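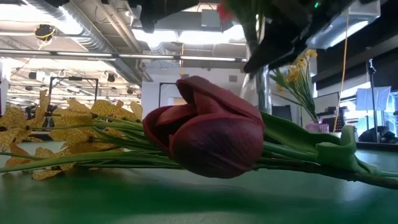
Yupin Pongsiri would have every flower room begin with a single stem and no vase at all. Her view, put to colleagues at the Kerkari day centre in June, was that people who are handed a full bunch stop looking at the flowers in it, and the centre's arranging sessions have followed her advice since the summer.

The sessions are led by Rosângela Lins, who spoke to the newsletter on Monday, October 27, 2025. Each lasts 90 minutes and is held in the Ellen Room, where the work is done on green tabletops. Ms Lins was asked first about the choice of colour.

"Green is forgiving," she said. "A dark tulip on white looks almost black. On green you begin to see the wine red in it, and the paler streaks where the petals fold over one another. We did try a white cloth for two sessions and the members asked for it to be taken away."

The centre uses artificial stems alongside tulips, a practice which has drawn comment from some families. Ms Lins considers the objection reasonable but does not share it. The yellow stems, with their brown spots and printed veins, are brought out every week and have become a favourite with several members.

"They are quite plainly not real, and I have never pretended otherwise," she said. "What they give us is a colour we can rely on. Mustard yellow beside burgundy is a strong pairing. If I had to wait for the market to supply it I should be waiting until autumn every year."

Members are asked to lay their materials flat before arranging anything. Stems are brought together at one end so that they can be taken up in one hand, and the heads are left clear. Ms Lins described this as the slowest part of the session and the part she is least willing to shorten.

"A tulip leaf will fold and curl where it likes. You must see which way it goes before you decide where the stem will stand. People want to straighten it. I ask them to leave it alone for a few minutes and then tell me whether they still want to."

On the matter of cost, she confirmed that the room has an allowance of £50 a month for flowers and wire, and that the artificial stems are wiped down and stored in long boxes between sessions. The register shows 249 attendances since June.

Thabiso Naidoo, a member since the first session, now prefers arrangements with a single tulip set low among the yellow. Ms Lins said that she had at first advised him to raise it.

"He was right and I was wrong. It sits better low down. I have since done the same at home."

The November sessions will continue in the Ellen Room. Members wishing to bring their own vases are asked to label them on the base.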